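Sanctions for Speeding in Residential Streets: A Study of Hearings at the Edum District Traffic Court

Project report, Introduction to Law and Public Administration
Sisay College, Department of Legal Studies
Prepared by Tekle Endale, Asnakech Wolde and Fasil Ejigu
Supervisor: Hiwot Gidey

1. Purpose of the project

The Edum District Traffic Court hears cases of speeding, careless driving, driving without insurance and related matters. Most of these cases are settled in a single short hearing, and few are reported anywhere other than in the court's own register. The project group set out to learn how the court chooses between a fine, a period of suspension and an order to attend a driving course when the offense took place in a residential street.

The question was suggested by a class discussion of two cases with nearly the same recorded speed. In one, the driver lost the license for a month. In the other, the driver paid a fine and kept it. The group wished to establish whether such differences could be explained from the written record or whether they depended on matters raised only in the courtroom.

2. Material and method

The court clerk's office gave the group access to the register of closed cases for one term. The register holds 310 entries for that period. Entries are brief. Each gives the charge, the street, the recorded speed, the plea, whether the driver was represented, and the outcome. Names and license numbers were removed before the register was given to the group.

In addition, the group attended hearings in February. Two members were present at each session, and each member took notes separately on a form prepared in advance. The forms were compared the same afternoon. Where the two sets of notes differed, the point was marked as uncertain and was not used in the analysis. In total, 18 hearings were observed from start to finish. Hearings that were adjourned before a decision was given are not included in that number.

The group also interviewed Sibel Türkmen, who has appeared as defense counsel before the court for several years. The interview was based on written questions approved by the supervisor. Ms. Türkmen read and approved the passages in which her answers are used.

3. The rules applied by the court

The court works from a district schedule that sorts speeding offenses into bands. The lowest band carries a fine only. The middle band carries a fine, with suspension left to the judge. In the highest band suspension is expected, and a judge who does not order it must state the grounds for that decision on the record.

The schedule does not treat residential streets as a separate class. It does allow the judge to move a case up one band when the street has homes on both sides, a school entrance or a marked crossing. The term used in the schedule is "raised exposure." It is not further defined, and the group found no guidance note that explains it.

The time of day is not mentioned in the schedule at all. This proved to be of some importance, as a number of drivers argued that the street had been quiet when they were stopped.

4. Findings from the register

The register shows that a guilty plea at the first hearing was the usual course. Contested cases were uncommon and took considerably longer to close. The plea appears to have had an effect on the size of the fine, but the group could not find a clear link between the plea and the length of a suspension.

Raised exposure was recorded most often for Koltier Road and for the streets leading off it. The same features, including crossings and facing rows of homes, are present in other parts of the district where it was seldom recorded. The group does not conclude from this that drivers on Koltier Road were treated more strictly. The entries are too short to show what evidence was put before the judge, and patrols may simply describe the road in more detail when they know it well.

Employment was noted in the remarks column in many of the entries where suspension had been possible but was not ordered. The usual wording was "license needed for work." The register does not state whether any document was produced in support.

5. Findings from the hearings

In 9 of the hearings observed, the driver stated that the trip was to or from a place of work. The judge asked in each of these whether other means of travel were available. The answers varied. Drivers on early shifts explained that the first bus left after their working day began, and the judge accepted this without further questions where the employer's letter gave the shift times. Drivers who had no letter were asked to describe their hours in their own words.

A distinction was drawn between needing a license to reach work and needing it to perform the work itself. A delivery driver employed by Skestia was given a higher fine and a course order in place of suspension. An office employee with a comparable speed was suspended, and was told that the inconvenience of traveling by other means was a normal result of the penalty.
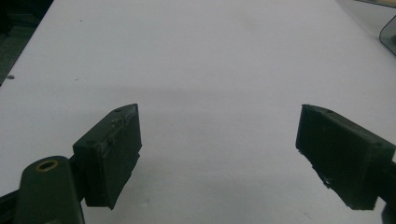
Ms. Türkmen confirmed in her interview that this distinction is well known among counsel. In her view it is applied fairly, but drivers who appear without counsel do not know that it exists and therefore bring no papers that bear on it. She noted that the notice of hearing tells drivers to bring their license and proof of insurance, and says nothing about letters from employers.

The group's observations support this point. Unrepresented drivers generally spoke about how the stop had come about, the state of the road or the lack of other traffic. These matters were heard politely and had no visible effect on the outcome. Represented drivers spoke very little, and counsel addressed the band, the driver's record and the effect of suspension in that order.

6. Limits of the study

The hearings attended were not a random selection. The group attended when the class schedule permitted, which meant that morning sessions are overrepresented. One judge presided over most of them. The findings from the courtroom should be read with this in mind and cannot be taken as a description of the court as a whole.

The group had no access to police statements or to the drivers' earlier records. A prior offense may well account for differences that the register leaves unexplained.

7. Recommendations

The group submits the following for consideration by the clerk's office.

The notice of hearing should state that a driver who may face suspension can bring a letter from an employer giving working hours and duties.

The register should include a short entry on the grounds for raised exposure whenever a case is moved up one band.

The remarks column should show whether a statement about employment was supported by a document.

A draft of the revised notice, 6 sentences in length, has been delivered to the clerk's office together with a copy of this report. The observation forms are kept by the Department of Legal Studies and may be consulted on request to the supervisor.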